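Horácio Matos has been leasing out the Trasov tabletop arm from the back of a print shop since September. He has 53 of them out on loan now, most in small kitchens and test labs.

"People ask for speed first," he says. "Then they get one home and ask how to wipe it down."

The kit comes with two grippers and a wrist camera. Setup takes roughly 40 minutes, he says, and most of that goes to clamping the base and routing cables. Long, thin tools are the hardest part of any job.

"The grip is all at one end. If the clamp slips a little, the tip moves a lot."

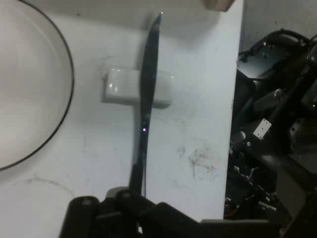
Joana Serrano, for her part, would like spare finger pads in the box, and finds the monthly fee high for a kit without them. Matos says the pads are coming, at no extra charge.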